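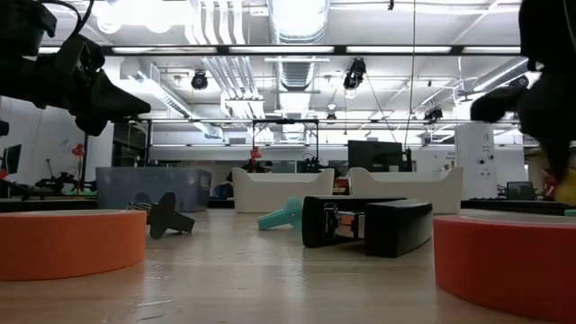 When a sorting robot puts the stapler in the wrong bin, is that a fault worth writing up?

It is worth it every time, and I'd write it up before anything that drops with a bang.

I got this opinion from Estela Salinas, who ran the tabletop sorting work at Odbridge in May. Her two arms had a job any six-year-old could do: pick up clips, tape rolls and a stapler, and put each in its bin. They did it thousands of times. Then, on a perfectly dull afternoon, one arm closed its fingers on nothing, carried the nothing across the table, opened over the bin and logged a success. It did this 14 times before the run was stopped!

I love this failure. I've read that log more often than I've read some novels. The gripper reported "closed", the software took "closed" to mean "holding", and every step after that was carried out beautifully. A dropped tape roll gets noticed by whoever is standing there. An empty grasp with a green check mark goes into the count, and Estela's count was nearly 4000 picks long by then - so which of the earlier ones were real?
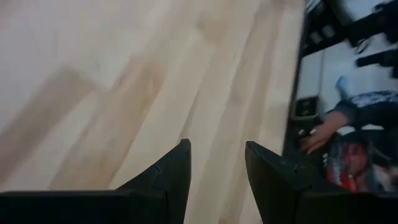

Open fingers over bare tabletop, with a hand near the table's edge.

The hand matters to me too. People work close to these tables, and an arm that is wrong about what it's holding has a wrong idea of what it can safely do next. Celeste Sepúlveda disagrees with me here. She thinks speed limits cover it and that I'm mixing up a bookkeeping bug with a safety one. Maybe so, but I'd still give both the same form and the same stop button.

The fix at Odbridge took seven lines of code: check the finger gap after closing, and if it reads fully shut, call it a miss. The success rate fell that same evening, and Estela printed the new, uglier chart and taped it over the old one. More labs should have a chart like that on the wall.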